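Search jobs, places, keywords
Go
78 shares 4 comments

Housekeeping and Laundry Assistant, Moulin Guest House, Clollside

We are looking for a kind, steady person to join our housekeeping team at Moulin, the old guest house at the top end of Clollside, just past the bakery and before the road turns down to the river. It's a year-round job, part time to begin with, and we would love to find somebody who wants to stay with us for a good long while. Our last assistant was here through many summers and has now moved closer to her grandchildren (we miss her very much, and so do the regulars, who still ask for her at the desk).
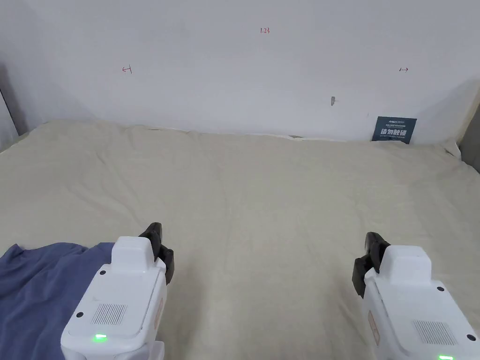 Page last changed: 2022-09-25

If you have worked in a hotel before, wonderful. If you haven't, please don't let that stop you from writing to us. Several of our best people came from school kitchens, from shops, or from years of running a busy household, and they picked up the work just fine. We will show you how we like things done, and you'll be paired with one of the team until you feel comfortable on your own.

About the house

Moulin has been taking in guests for longer than any of us have been alive. It was a boarding house for mill families first, then a hotel, then closed for a while, and then a guest house again under the present family. There are three floors, a breakfast room that looks out on the garden, and a staircase that creaks in the same two spots no matter what the carpenter does to it. We get walkers, wedding parties, people visiting relatives, and a choir that comes back every April and practices in the hallway. They are lovely guests but they do use a great many towels.

What you would be doing

Most of the day goes to bedrooms and linen. You'd strip and make beds, clean bathrooms, dust, vacuum, and set each room right for whoever is coming next. After lunch the work moves down to the laundry room, where we wash the towels, table linen and bedspreads ourselves. The sheets go out to Mikov, who pick up and deliver by van, and they need to be checked against the delivery slip when they come back. In the high season we go through nearly 900 sheets a month, so the linen closet has to be kept in good order or we all suffer for it.

You would also take care of lost property. People leave behind the most surprising things -- we have mailed home hearing aids, a christening gown and one half of a very nice pair of boots -- and each item is written in the book with the room and the day it was found.
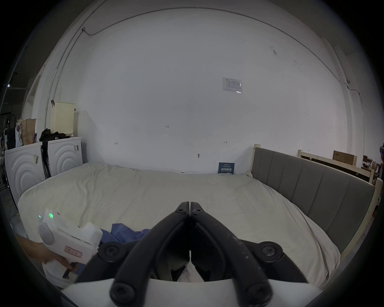

We make beds the way the grandmother of the house taught it, with a firm tucked corner at the foot and the duvet shaken out from the window side. It sounds fussy written down. Once your hands know it, you'll be able to do it while chatting, and most of us do. Any stain, tear or missing button goes on the mending pile, which one of the owners works through in the evenings, usually with the radio on.

Room lists come through Diteo, the booking program we use at the front desk. You don't need to be good with computers. The list is printed out for you each morning, and all you have to do is tick off your rooms in pencil and hand it back before you leave.

Hours and pay

The post is for 80 hours a month from fall through spring, with more on offer in summer if you want them. Shifts start after the breakfast rush and end by mid-afternoon, so the job may suit a parent with children in school. We share weekend work as fairly as we can and put the schedule up well ahead. Pay is by the hour and a little better than what the other houses in town offer, with paid vacation, and tips are split evenly between kitchen and housekeeping. Lunch is cooked for everyone and eaten at the big table -- soup most days, pie if we're lucky.
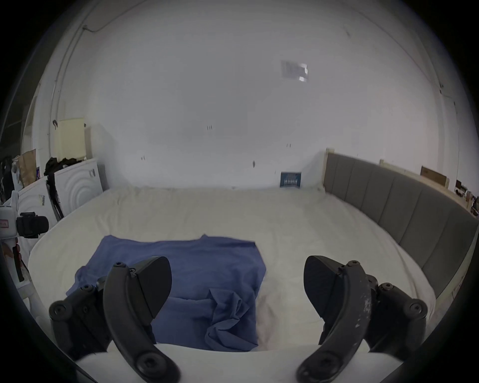

A blue cloth on one of the beds, over the white sheet.

What we hope you'll bring

You should be comfortable on your feet and able to climb stairs with an armful of linen, as the house has no elevator. We'd like you to be careful with other people's belongings and to respect their privacy. Good manners with guests matter a lot to us, and so do good manners with one another on a long Saturday sort of day when every room is turning over at once. A second language would be welcome, though it's by no means required. Sensible shoes are a must, and we give you an apron and two work shirts.

How to apply

Please send us a letter, typed or handwritten, telling us a bit about yourself and when you could start. A list of past jobs is helpful if you have one. You can drop it in the mailbox by the green gate or hand it in at the front desk, and if you come in person, do ask to look around. We'll invite people for a short talk and a cup of coffee, followed by a paid trial morning with the team. Everyone who writes to us gets an answer, even if it takes us a week or so in a busy spell.

Share this job Save Print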